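Tadness gripper trials: progress report to Clarnano
Prepared by Ernő Juhász, 2026-08-28

We're really pleased with how the paper handling work is going! Both arms are up in the tiled cell, and we've logged 98 runs with the crosshatched pads.

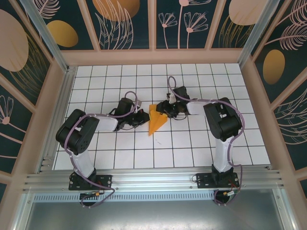
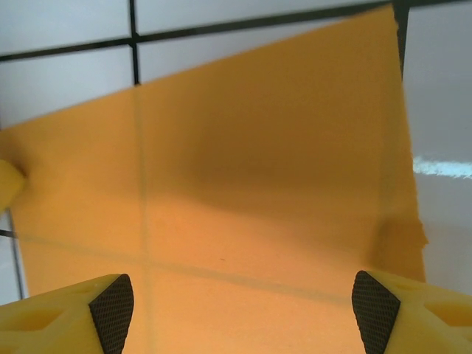

Two-arm cell (first picture) and a wrist camera view of the pads and orange sheet (second).

Next we compare these pads with the Vemach set, using the same folds and both camera angles. Results will reach you in October.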